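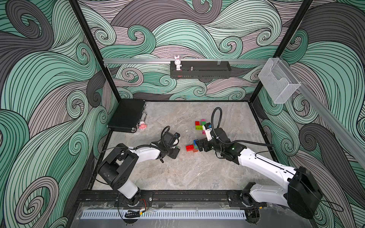 I've been teaching two-armed robots by hand for a few years now, mostly on equipment that other people put together before I got there, so when our lab finally got money for a proper teleoperation kit I was pretty excited to be the one who opened the crates. The kit is the Gullbridge Duo, the version with two follower arms and two leader arms, and I've now had it running most working days since the middle of February. The job I keep going back to is toy bricks. Two clusters sit near the middle of the gray marbled floor, one arm comes in from each side, and the idea is to hold one cluster steady with one gripper and work on it with the other. It sounds like nothing. It is a wonderful way to find out whether a teleoperation kit is any good, and this one is very good, with a handful of irritations I'll get to.

What you get

Two follower arms, two leader arms (smaller and lighter, same joint layout), grippers with parallel fingers, a front rail for mounting, a power box, a foot pedal, and a bag of fasteners that is more generous than it needs to be. Frame and walls are not included. We built our own enclosure, and Nazanin Talebi picked the swirly wall covering out of a clearance bin, and I have grown very fond of it.

The leaders clamp to a desk. You hold one in each hand by a pistol-style grip with a trigger, and the followers do what you do. Press the pedal to start an episode, press it again to stop. Double tap to throw the last one away. That's the whole interface when you're recording, and I wish every kit I'd used had been this simple. On our old Bhatia setup you had to lean over to a keyboard between takes, and by the end of an afternoon your shoulder knew all about it.

Setup

Give yourself a day. The manual says a morning. Bolting the arm bases down was easy, and the bases went on square the first time, but the cable routing took Dinesh Semwal and me a long while and two arguments. The loops at the wrists have to be long enough that the gripper can roll all the way over, and if you leave them too long they swing around and get into the view of the cameras. We started short, had one cable pull tight on a roll, and went back and let out more slack.

Calibration is done by moving each leader into a folded pose and holding it there while the software counts down. Do this carefully! The first time, I was a little sloppy with the left elbow, and the follower sat a finger's width lower than I expected for the entire session. You adapt to an offset like that without noticing, which is a nasty thing when somebody else takes over the leaders after lunch and plants the gripper straight into the floor. No damage, just a thunk and some language.

How it feels

This is where the kit wins me over. The leader arms have gravity compensation, so they float. You can let go of one in midair and it stays about where you left it, drooping slightly. After an hour on the old system my wrists used to ache, and with these I've gone most of a day and just felt normally tired.

The lag is small. I'm not going to pretend I measured it with anything clever, but I stopped thinking about it inside the first ten minutes. Small corrections go through nicely. When you're bringing the fingers down around a single brick you tend to make lots of tiny pauses and nudges, and with some kits those all get smoothed into mush. With this one the follower makes the same little nudges you did. Good for the operator and, I think, good for the data too.

There is no real force feedback, and you should know that before buying. The trigger gets a bit stiffer when the gripper closes on something, but it's the same stiffness for a plastic brick as for a plush toy. You learn to judge pressure by eye. With bricks that matters most when you're pressing one down onto another. Push too gently and it sits crooked on the studs, push too hard and the whole cluster skates away across the floor. Mamta Maurya worked out a trick where you press with closed fingers instead of with the brick still gripped, and everyone here has copied it.

Two arms at once

Working both arms is a skill of its own, and the kit can't do it for you. Most people's first instinct is to use their strong hand for everything and park the other one. You'll see it in the recordings: one arm busy, one arm hanging there like a coat on a hook. What helped our new operators was an exercise with no bricks at all, just bringing the two grippers together over the middle of the floor until the fingertips nearly touch and then backing them off again. Ten or fifteen of those and people get a sense of how wide the wrists really are.

The wrists are wide, by the way. When both grippers are down on the same small cluster there isn't much room, and you have to plan who comes in at which angle. I like the left arm reaching in from fairly far back and the right arm coming over the top. Ramesh Pathak does it exactly the other way around and gets cleaner episodes than I do, so take that for what it's worth.

The software has a soft stop if the arms get too close together. It's set too nervous out of the box. For brick work we turned it down two notches, and it has only tripped a few times since, each time for a good reason.

Recording and the numbers

We logged 1358 brick episodes on the Duo in the first stretch and kept 1013 of them. I know that looks like a lot thrown out. Most of the rejects were ours: a brick dropped and picked up again, somebody's sleeve over the desk camera, long hesitations where the operator forgot which color came next. We're strict about hesitations. If you sit there thinking with the gripper hovering over the bricks, the robot will happily learn to hover too.

The file format is plain and well explained. Each episode goes into its own folder with the joint readings, the gripper values and the video from each camera, all stamped off one clock. Hiu-tung Kong had our training scripts reading it the same afternoon, and she didn't have to write a converter, only change a few field names. I've lost whole weeks to that step in the past, so I was close to hugging somebody.

Playback is lovely. You pick an episode, put the bricks back where they started, and the arms repeat it. We use it to check for drift first thing in the morning. If yesterday's good episode still picks up the brick today, we get going. If the fingers come down beside it, we recalibrate.

And the policies trained on this data? Early days. The first one could pick up a loose brick from most starting spots and bring it to the cluster, and it got the brick seated on the studs often enough to make us cheer, not often enough to show anyone. That's about where I'd expect to be with this much data, and I'd say the kit isn't the thing holding us back.

What I don't like

The pedal. It slides. We've stuck it to a rubber mat and it still creeps away under the desk over the course of an hour. For a kit at this price it should have a heavier base.

The double tap to delete is too easy to do by accident, and there's no undo. I've lost two good episodes to an excited foot. Please, Gullbridge, add a trash folder.

The gripper pads wear faster than I'd like. Ours got shiny in a couple of weeks of brick work and started to let smooth pieces slip. Spares aren't expensive, but they ship from Drutport and took a while to get here. Order extra with the kit.

The desk clamps for the leaders only open wide enough for a thin tabletop. Ours is thick, and we ended up bolting a shelf board to the front of it.

The manual is fine on hardware and thin on teaching. There are pages and pages on torque settings and a single paragraph on how to give a decent demonstration. A newcomer could do with more: keep a steady speed, start each episode from the same rest pose, vary where the objects sit, and do the task the same way each time unless you mean to teach several ways.

Compared with others I've used

The Bhatia is cheaper and tougher, and if you mostly do big slow moves with one arm I'd still point you to it. It's heavy in the hand, though, and fine work on it is a slog. I had a short loan of the Eltwood system last year, with the handheld controllers in place of leader arms. It was quick to learn and great fun, but the arm would sometimes pick an elbow position I hadn't asked for, and in a walled workspace like ours that means knocking into things. With the Duo your elbow is the robot's elbow. In tight quarters I'll take that every time.

Who should get one

If you're a small group doing two-handed tabletop tasks and you want to spend your time on demonstrations and not on wiring, I'd put it at the top of the list. If you need to feel contact through your hands, for inserting tight parts or handling anything fragile, try to borrow one before you commit. Schools might find the leader arms a bit delicate, since the trigger housings are thin plastic and I've already cracked one by dropping it.

We're moving on to sorting by color next, and after that Nazanin wants to try folding small cloths, which I expect to be terrible at. I'll add a note on how the pads hold up with fabric.

Posted 2022-03-13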